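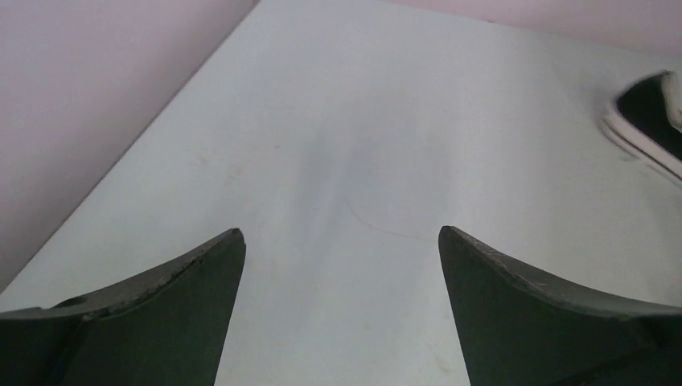

The Plukari is a counter-top advertising screen for cinema foyers, theatre bars and ticket desks. It plays paid spots, trailers and house notices from one schedule, and sells its unused slots through the Watau booking desk if you want it to. The stand has a small footprint and suits a smooth, flat surface. Glass tops and polished stone will do, but turn the brightness down a step.

What it plays

Video spots, still posters and plain text notices. Stills hold for as long as you choose. Video is played silently unless sound is switched on for that spot, and sound can be locked off for the whole site. The screen keeps up to 1000 items in its own memory, so it carries on through the day if the network drops.

Selling your slots

Each hour is divided into house time and paid time. You set the split when you install the unit and can change it later from the office. Paid time can be sold in three ways:

Direct. You agree the price with the advertiser and load the spot yourself.
Through Watau. The booking desk fills the slots and sends a monthly statement.
Mixed. Direct bookings go in first and Watau takes what is left.

You can block categories (alcohol, betting, rival venues and so on) and you can refuse a single spot without giving a reason. Refusals must be in by 4 pm for the following morning.

Play reports

Every spot is logged with its start time, and the log can be sent to the advertiser as a spreadsheet. It counts plays only. The Plukari has no camera and does not measure audiences - if an advertiser asks for footfall, use your ticket figures.

Specification

Model: Plukari 103
Mounting: counter stand supplied, wall bracket extra
Orientation: upright or landscape
Power: mains, lead supplied
Network: wired or wireless
Memory: 1000 items
Sound: built-in speaker, can be locked off
Finish: black or white
Guarantee: 3000 hours of running time, or two years if that comes first

In the box

Screen, counter stand, mains lead, network lead, security cable, two keys, setup card. The wall bracket is sold separately and takes the same keys.

Ordering

Single units are sent from stock. Orders of 50 or more are made up in batches and the first batch leaves in November. Groups with several sites get one login for the head office and one for each site.

The Laskowska cinemas use the upright version on their ticket desks with mixed booking. Sites moving over from the older Salari screen can keep their schedules, but still posters need to be saved again at the larger size.

Sales and trade accounts: Maja Ostrowski
Advertiser bookings and statements: Chandrasekhar Chettiar

Please have the serial number ready when you ring about an existing unit. It is on the underside of the stand and on the setup card.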